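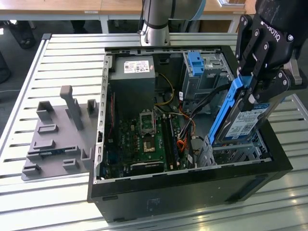
Desktop tower on its side, side panel off, socket open.

tullico-parts – README

Price list of used PC parts, one row per listing. Typed up from shop pages by Randi Dahlgren and Nour Saab. 3,000 rows, 17 shops.

Files
listings.csv – the main one
shops.csv – shop names, town, opening hours (patchy)

Columns
part, maker, condition, price, shop_id, seen_on
Condition is whatever the shop wrote. "Good" at Pavholm is "fair" at Sayegh, no attempt to line them up.

Known problems
- 55 rows have no price, left blank. Don't read as zero
- memory size sometimes ended up in maker, will fix
- 2 shops closed in April, rows kept
- duplicates probaly still in there

Changes
21 June 2023 – power supplies split out from "other", shop ids renumbered. Old ids wont match.

Corrections to Nour, with the row number please.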